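Planejamento de equipamentos para a segunda célula bimanual

24/09/2021
Por Raíssa Teixeira

Concluiu-se nesta semana a revisão do orçamento para a ampliação do laboratório, e registro neste espaço os critérios adotados, a pedido de colegas de outras unidades que se encontram em fase semelhante. Os valores unitários não serão divulgados enquanto a cotação estiver aberta. As quantidades, os prazos e as prioridades podem ser discutidos sem restrição.

O ponto de partida foi o levantamento do que uma estação de dois braços exige além dos próprios braços. A proposta inicial, redigida em julho, tratava a estrutura como item acessório. Seidu Darko, responsável pela montagem, pediu que bancada, perfis de alumínio, cabos e fontes passassem a constar em rubrica própria, e o pedido foi acolhido. A tarefa de referência para o dimensionamento é a manipulação de latas de conserva entre o tampo e uma pequena prateleira elevada.

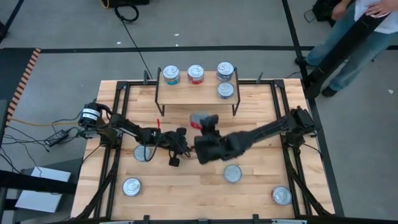

Estrutura e área de piso

A bancada deve ser contratada juntamente com o quadro de perfis, com furação definida antes da entrega. Na primeira compra os dois itens vieram de fornecedores distintos, Pinis e Carré, e o ajuste consumiu 18 dias de trabalho que não estavam previstos. Para a segunda célula, solicitamos proposta única a ambos.

A demarcação do piso com fita também foi incluída no orçamento. Trata-se de despesa pequena, mas sua ausência na planilha anterior obrigou a equipe a recorrer à verba de consumo geral. O mesmo vale para as extensões elétricas e para as canaletas, que ainda dependem de vistoria da manutenção predial.

Garras e peças de reposição

A garra é o componente cuja especificação gerou mais debate. Jussara Queiroz defendeu a aquisição de um modelo com abertura maior, capaz de segurar uma lata tanto pela lateral quanto pelas tampas. Evaristo Barajas preferia manter o modelo em uso e aplicar a diferença em dedos de reposição. Prevaleceu a segunda posição, com a ressalva de que o assunto será reavaliado ao término do contrato com a Grolik.
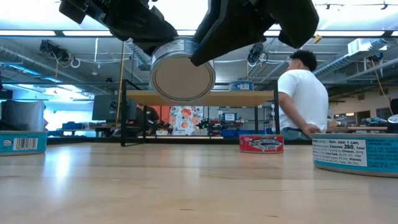 O prazo de entrega informado pela Grolik é de 39 dias para as garras completas e consideravelmente menor para os dedos avulsos. Optamos por encomendar três pares de dedos já no primeiro pedido – o frete é cobrado por remessa, e pedidos fracionados encareceram a compra anterior. A garantia cobre defeitos de fabricação, sem incluir o desgaste das superfícies de contato.

Câmeras e iluminação

A rubrica de câmeras foi a que mais cresceu em relação à proposta de julho. Além da vista geral, cada braço receberá uma câmera de punho, e a escolha recaiu provisoriamente sobre um modelo da Vumino. O critério decisivo deve ser o comportamento com pouca luz: quando a luz é fraca, a tampa de uma lata pode aparecer com o contorno duplicado pelo movimento, e até o anel de abertura perde definição nas bordas. Pedimos ao fornecedor duas unidades para avaliação, com controle manual de exposição, e reservamos um valor para luminárias dirigidas ao plano de trabalho. Caso a iluminação adicional baste, a câmera mais cara deixa de ser necessária. 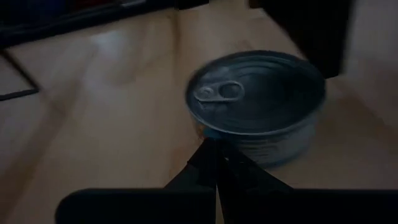 Os objetos de ensaio, embora baratos, merecem linha própria na planilha. Shireen Msimang propôs que se comprem sempre os mesmos formatos, em lote, para que as duas células trabalhem com material equivalente. A lata baixa e larga, com anel de abertura na tampa e anéis concêntricos em relevo, permanece na lista, assim como os formatos menores. Falta definir o local de armazenamento e a frequência de substituição das unidades amassadas.

A planilha consolidada segue agora para o setor de compras. As propostas de Pinis e Carré serão comparadas assim que ambas estiverem completas, e a decisão sobre as câmeras aguardará a avaliação das unidades da Vumino.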